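Re: [teleop-users] Folding box flaps by remote control, fingers slip

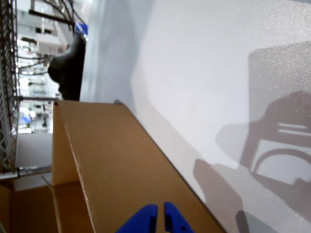
Wrist view, fingers open, in front of the tall flap

Hello Harish, hello all,

thank you for the quick answer. I attach one view from the wrist so you can see how the flap stands.

Harish Ahuja wrote:
> How do you come to the flap? If the operator pushes
> with both fingers closed, the cardboard bends in the
> middle and not at the crease. We saw the same at
> Kumley. Also, how many demonstrations do you have,
> and are they all from one person?

We have 201 demonstrations in the Tulter set, recorded by Soledad and me. Soledad comes with the fingers open and takes the edge of the flap between them. I push with closed fingers, as you describe, and I must admit that my recordings are the worse ones. The policy seems to mix both ways: it opens the fingers, then pushes anyway.

My plan for October is to take out all my pushing episodes and to record them again in her manner. Before I start I have two questions.

1. Do you keep the episodes where the operator misses the edge and tries a second time? Kastriot says to keep them, I am not so sure.

2. We record at 10 frames per second. Is this enough for the moment when the edge goes between the fingers? From the wrist it is difficult for me to judge the depth there, and I often look at the shadow of the gripper to help myself.

With kind regards,
Leandro Salinas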